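Stains, Spills and Small Bottles: What Works at My Place

Updated in May, with a few additions from the comments

I've been meaning to put all the stain stuff in one spot for ages. Half of it was in the old laundry post, some was under the curry recipe for some reason, and the turmeric bit was only ever in a reply to Alun Vaughan, who had asked about his benchtop. So this is the lot, tidied up a bit, with the things I've changed my mind on since.

Get to it early, but blot first

I know everybody says it. I used to grab the wettest cloth in the sink and go at a spill like I was sanding a deck, and all that does is give you a bigger, paler spill. Blot first. Paper towel if you've got it, an old tea towel if you haven't, flat on top with your palm pressing down. Lift, move to a dry bit, press again. Do that until the towel comes up clean and only then bring out anything wet.

For thick stuff (sauce, jam, yoghurt) scrape before you blot. I keep an expired library card in the second drawer and it's the best scraper I've owned. A butter knife is fine on fabric but I don't like it on a painted surface.

Cold water before hot

Milk, egg, blood, gravy with a bit of meat juice in it: cold water every time. Hot water sets them and then you're stuck. Grease is the other way round and wants warm water with dish liquid. If it's both, say a bolognese, I go cold first, then a dab of dish liquid worked in with a fingertip, then warm.

And please leave anything stained out of the dryer until you've looked at it in daylight. I've cooked a tomato stain into a perfectly good pillowcase that way. It's now the pillowcase for the camping bag.

Yellow, the worst of the colours

Right, turmeric. Also curry powder, saffron water, mustard, yellow food colouring and whatever it is they put in those takeaway noodle sachets. I'd take red wine over any of them.

On a washable cotton tea towel I do this:

Rinse from the back under the cold tap.
Rub in dish liquid and leave it for 20 minutes.
Rinse again and wash with your normal powder, as warm as the label lets you.
Hang it in full sun, stained side up, still damp.

The sun is the bit that matters most. Turmeric colour really doesn't like daylight and I've seen a big mustardy blotch fade away over a couple of afternoons on the line with no more help from me. Don't be alarmed if it goes red or pinky when the washing powder hits it, it's just the turmeric reacting and it goes back to yellow when you rinse. Scared the daylights out of me the first time!

On plastic tubs it's slower. Bicarb and a splash of water mixed to a paste, smeared on, left overnight, washed off, then out on the back step in the sun. It'll fade a lot. It may never go completely, and I've made my peace with an orange lunchbox.

White tables and benches

This was Alun's question. He has a white laminate bench and a cook in the house who doesn't believe in chopping boards. What I told him, and what I'd still say:

Wipe the yellow up while it's fresh with a cloth and dish liquid. If there's a shadow left behind, spread a thin bicarb paste on it, lay a damp cloth over the top so it can't dry out, and leave it for 50 minutes or until you remember it. Wipe off gently with no scrubbing. Bicarb is mild but it's still gritty, and a shiny finish will go dull if you lean on it.

If that hasn't done it, try ordinary three per cent peroxide from the chemist on a cotton pad, somewhere hidden first. Rest the pad on the mark for a few minutes and rinse. I wouldn't do it on timber or on stone without asking whoever sold it to you. And nothing acidic on marble, ever. No vinegar, no lemon, not even a quick wipe.

Two things I do beforehand now. I put down a tray, the cheap kind with a lip, any time there's colouring out. And I put the lid back on between pours. Sounds fussy but it's never the pouring that gets me, it's the elbow afterwards.

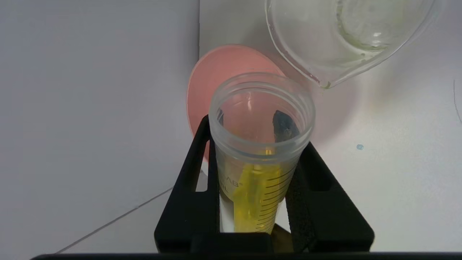
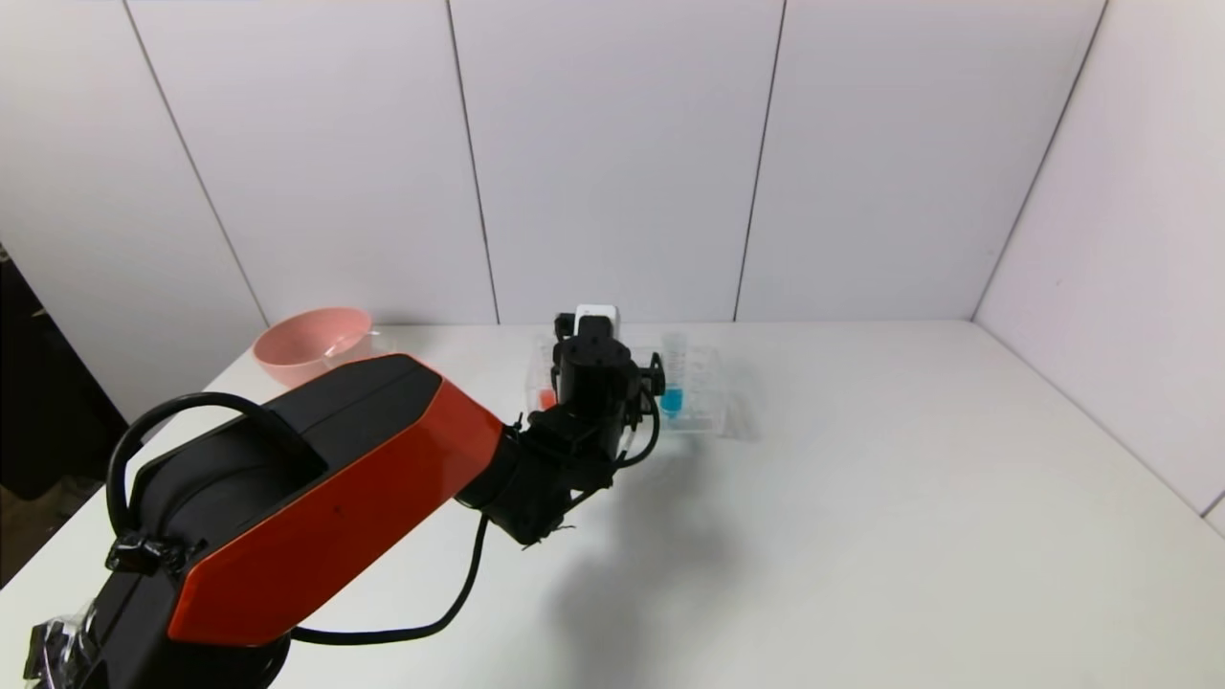 First picture: bright yellow liquid in a plastic tube with no cap on. Second picture: a white tabletop.

Mixing colours in small amounts

While we're on colouring, a few notes for anyone who ices cakes or dyes eggs or does the playdough thing with kids.

Mix it small. I used to make up a whole jug of dye and tip most of it down the sink. Now I start with 50 mL of water in something narrow and add the colour a drop at a time off a toothpick or a dropper. It's easier to see what shade you've got when it's in something clear, and I hold it up in front of a white plate to check. Colour in a deep jug always looks darker than it's going to be on the cake.

Label everything. Masking tape and a pencil. Pen runs the second it gets damp and then you've got three jars that say nothing. I put the label on the jar and not the lid, after I swapped lids one Easter and gave my sister's kids green when I'd promised them blue.

Gel colours keep for ages with the lid on tight, but once I've watered one down I only keep it in the fridge for a few days. If it smells off or has bits floating in it, out it goes.

Gloves! Dishwashing gloves are too clumsy for this, so get the thin ones. If you've already got yellow fingers, rub them with a bit of cooking oil, then dish liquid, then warm water. Turmeric comes off in oil far better than it does in plain soap, and the same trick helps on a wooden spoon.

A spray bottle that doesn't clog

I've gone through a silly number of spray bottles. The one I've stuck with is a Deltness that came from the hardware shop, mainly for the wide neck, and I can get a funnel in there without dribbling down the side.

My everyday bench spray is 600 mL of water, a small squirt of dish liquid and nothing else. I used to put vinegar in it too, but I have a stone sill near the sink and I kept forgetting. The vinegar one lives in its own bottle in the laundry now, 200 mL of white vinegar topped up with the same amount of water, and it's for the shower screen and the kettle.

If the nozzle's stuck, unscrew it and stand it in a mug of hot tap water for a while, then pump clean water through. Most times it's dried soap. If you've been putting bicarb in a spray bottle, that's your problem right there. It settles, it crusts up, and you'll never get a decent squirt out of it again. Use it dry or as a paste.

Serious bit now. Don't mix bleach with vinegar, and don't mix bleach with anything that has ammonia in it. Don't put peroxide and vinegar in one bottle either. And don't use an old drink bottle for any cleaner, whatever you've written on the side.

Funnels, droppers and other bits worth keeping

The little cups off cough medicine. They've got measurements on the side, they stack, and they go through the top rack of my dishwasher without any fuss.

A set of small funnels. If you haven't got one, roll a square of baking paper into a cone and tape it. Good enough for spices and sugar, and for oil if you're quick.

Chopsticks, for stirring anything tall and skinny. I've got a pair just for colouring and they've gone a sort of swampy brown.

An egg cup with a bit of scrunched foil in it will hold up a narrow bottle that wants to topple. Nan used a lump of bread dough, and that works too if you happen to be baking.

Old toothbrushes, obviously. Snip the bristles down to half and they're much stiffer, good for the thread on a jar where the honey collects. Which reminds me, wipe the thread of every sticky jar before you put the lid back on and you won't need the rubber glove trick to open it next time.

Carpet (the short version)

Blot, cold water, blot. A little dish liquid in water, dabbed on from the outside of the stain towards the middle, then plain water to rinse, then a dry towel with something heavy on top overnight. I use the big cookbook in a plastic bag. Soap left in the carpet grabs dirt, so if a clean patch goes grey a few weeks later it's probably that, and another rinse with plain water usually sorts it.

Turmeric on carpet I can't help you with beyond that. I moved the armchair.

Answers to a couple of things you've asked

Does toothpaste work on bench stains? Sometimes, the plain white sort, but it's grittier than bicarb and I've had it leave a dull spot.

Can you use lemon and salt on a chopping board? Yes, for timber boards it's lovely, mostly for the smell. Rinse it well, dry it standing on its edge and give it a bit of food-safe mineral oil once it's properly dry.

What about beetroot? Cold water, dish liquid, patience. It's a lot kinder than turmeric and most of mine has come out in a normal wash. I'll do a separate page on pens and crayon when I've finished getting it off the hallway wall.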